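February 24, 2019 – sourdough log, Clernville kitchen bench

Rye starter is finally awake! I fed it last night with 60 g of Tikkanen dark rye and the same of water, and this morning it had climbed well past the rubber band and smelled like green apples. So happy with this one. The old jar was all vinegar and no lift, and I'd nearly given up on it before Venla brought me a spoonful of hers.

Mixed dough no. 271 straight after breakfast (yes, I'm still using Jarmo's numbering from the first book, it would feel wrong to start over). Same flour as last time, a bit more water, and I held the salt back for 20 minutes. What a difference! The dough went from shaggy to stretchy with hardly any work, and it came off the bowl in one piece. Colour is a lovely warm grey with brown flecks.

Things to sort out:
Folds – did three, wanted four, Toivo needed the bench.
Oven – left side still runs hotter, turn the loaf halfway.
Caraway – toasted this time, ground coarse, much better flavour than whole. Wichai wants to try fennel next and I am all for it.

The crumb on the Nekine tin loaf was tighter than the free-form one, but the slices held together beautifully with butter. Ernő had four pieces, so I'm calling that a result. Must write to the mill about the May delivery and ask if they'll do the medium grind again.

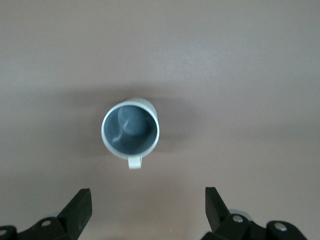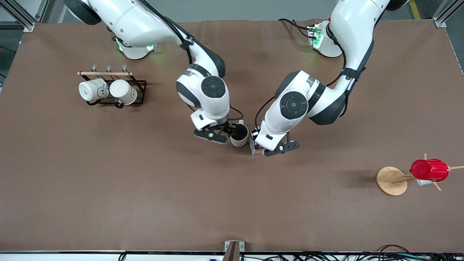
Can the starter go in the fridge between bakes?
It can, for a week or so at a time. Feed it first, leave it on the bench until you see a few bubbles, then put the lid on loosely and chill it. Take it out the night before you bake and feed it again.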